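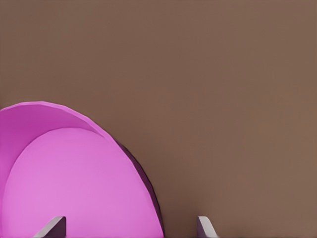

Wrist view only: results so far

2020-04-06

Print | E-mail

The question was whether a grasp policy trained on the wrist camera alone could match one that also gets the fixed overhead view. Everything was run in simulation, using the Tarkia build of our environment. The training set was 2214 scripted demonstrations of a rim grasp, with bowl position, bowl colour and table colour varied between episodes.

Both policies share the same encoder and predict 4 steps ahead. I trained 3 seeds of each. On bowls near the middle of the workspace I can't separate them. Near the border the wrist-only policy is worse, and most of its failures look alike: the rim leaves the view early in the descent, the yaw estimate drifts, and one finger comes down on the wall.

Feeding in the last 6 wrist images recovers over half of the gap. Training time goes up accordingly. Ashton Grimshaw suggested a slower approach as a cheaper fix, which I tried in December on the old Kandpal meshes with no clear effect. I will repeat it on the current ones, with the coarse bowl mesh left as it is so the numbers stay comparable.

Shares: 3 | Comments: 0

Contact | © Drendness | Back to top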